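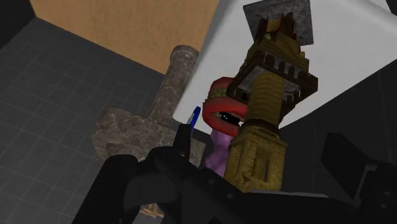
Figure 3. Toy castle tower, computer rendering.

4.2 Do castle toys teach children about castles?

Museum educators often claim that play with model castles gives children a working idea of medieval building. We doubt it. The claim rests mainly on two surveys of visitors, at Hasutier and at Suksawat, and neither asked the children anything before they had handled the models. Without a starting point, a score at the end says very little.

The Suksawat survey reports that 149 of 400 children could point to a battlement when asked. The authors call this strong uptake. It may be, but the word was printed on a panel at the entrance, and the staff used it in their welcome talk. A child who had never touched a model could have picked it up in the line.

Toy towers also share a set of habits with few close matches in the buildings they stand for. The tower in Figure 3 has a wide platform on a narrower column, with a crenellated cap on top. Such shapes are easy to recognize, and we suspect that is all they are meant to be. Whether they help a child understand why a wall was thick, or who paid for it, has not been tested.

The Jasanell follow-up is better designed, with a comparison group of 100 children, but it stopped after one month. Claims of lasting learning need a longer wait. We would want to see the same children again after 365 days, away from the museum and with no models in the room.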